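Why Does Fruit Go Ripe? (And Why Bananas Are So Bossy)
Kitchen Table Science, with Shalini Pant

Hello again, kitchen scientists! Last time we talked about why bread goes puffy, and I got a lovely letter from Dorothy Bloxham's class asking me something I've wondered about myself. They wanted to know why you can put a hard green banana in your lunch box on Thursday and find a brown mushy one a few days later. Who told it to do that?

The short answer is that the banana told itself. The long answer is much more fun, so grab a snack (fruit, if you've got some) and come and sit down.

First, what is a fruit for? You and I think it's for eating, but a plant has its own plan. Inside most fruit there are seeds, and the plant would like those seeds to end up somewhere new. Plants can't walk, so they need somebody to do the carrying. A bird, a possum, a bat, maybe even you! The tasty part is how the plant pays for the ride.

But there's a problem. If an animal munches the fruit too early, the seeds inside aren't finished. So while the seeds are still growing, lots of fruit stays green, hard and sour. Green is a pretty good colour for hiding among leaves, and sour is a pretty good way of saying "go away, please". When the seeds are ready, everything changes. The green fades and other colours show up. The hard bits go soft. Starch, which doesn't taste like much at all, gets turned into sugar. And out comes that lovely smell.
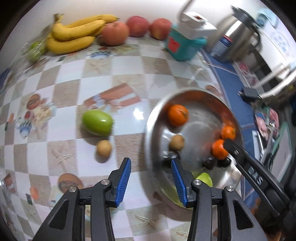
Now for the bossy part. Fruit makes a gas called ethylene (say it like this: ETH-uh-leen). You can't see it, and you won't notice it floating about your kitchen. It's a sort of message, and the message is "get ripe, everybody!" Bananas and apples both make plenty of it. When one banana starts sending the message, its neighbours get the message too, and then they start sending it as well. It's a bit like one kid yawning on the mat after lunch, and then the whole class is at it.

So if you sit a hard avocado next to a ripe banana, the avocado will usually hurry up. Pop them both in a paper bag and it goes faster still, as the gas hangs around in there with them. My neighbour Osvaldo Costa does this with pears and swears by it.

Does every fruit listen? No! Scientists sort fruit into two teams, and the names are a mouthful. Climacteric fruit (kly-mack-TERR-ick) keeps on ripening after it's been picked. Bananas are on that team, and so are apples, pears, mangoes, avocados and papayas, which you might call pawpaws at your place. Non-climacteric fruit pretty much stops where it is once it leaves the plant. Grapes are like that, and strawberries, and lemons, and oranges. If you pick a sour orange and leave it on the bench, you can wait and wait and it won't get much sweeter. It'll just get older, poor thing.

I like to tip everything into one big bowl before I start sorting into teams, mostly for the fun of rummaging.

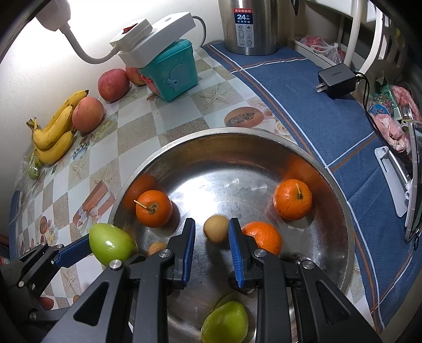 Oranges in a big steel basin with some smaller fruit. Which team are the oranges on?

You might be thinking, hang on, what about green fruit? Is it always unripe? Nope, and this one catches grown-ups out too. Some fruit is green when it's perfectly ready to eat, like a Granny Smith apple or a green grape. Even oranges can stay greenish on the outside in warm places and be sweet and juicy in the middle. Oranges like some cool nights to lose their green. So colour is a clue, but it's only one clue, and a good detective also has a sniff and a gentle squeeze. (Gentle! I have put my thumb right through a peach.)

Try it yourself

You'll need 4 bananas that are still a bit green, one ripe apple, two paper bags and a grown-up who doesn't mind you borrowing the bananas.

Put one banana in a paper bag by itself and fold the top over.
Put another in the second bag with the apple, and fold that top too.
Leave the third banana out on the bench.
Put the last one in the fridge.

Have a look at the same time every day and draw what you see. Colour in the skins with pencils, brown spots and all. Which one do you think will go yellow first? Write down your guess before you start, and don't change it halfway, even if your brother says you're wrong!

One more thing about the fridge banana. Bananas come from warm places and their skins don't cope well with the cold, so it may go a very gloomy brown. Peel it and have a look inside before you chuck it out. And if any of them go too squishy, mash them up for banana bread.

Send me your drawings when you're done, I'd love to see them. Next time: why do onions make us cry?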